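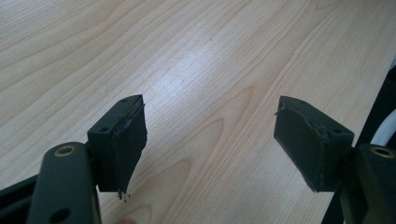 Anouk Bakker

4. Caring for the table top

The Mollia table has a wooden top with a smooth finish. Please read this section before you clean it for the first time.

4.1 Daily cleaning

1. Take everything off the table.
2. Wipe the top with a soft cloth and clean water. Follow the direction of the grain.
3. Dry it at once with a second cloth.

Note: Small differences in color between two tables are normal. They become less with the years.

Caution: Do not use bleach, steam or rough sponges. Damage from these is not covered by the Zaveo warranty.

4.2 Cleaning the oval tray

1. Brush crumbs and dust out of the tray.
2. Wipe the floor of the tray first, then the rim. Press only lightly where the rim meets the wood.
3. Do not pour water in the tray. It has no drain. 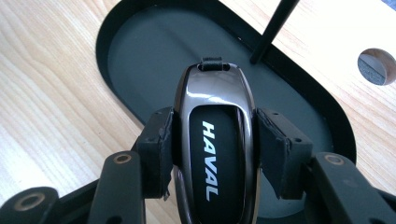

4.3 Oiling

Oil the underside two times per year, for example in November before the heating season. Use Prendon oil, article 2849, and wait 11 hours before you turn the table back. The top itself must not be oiled.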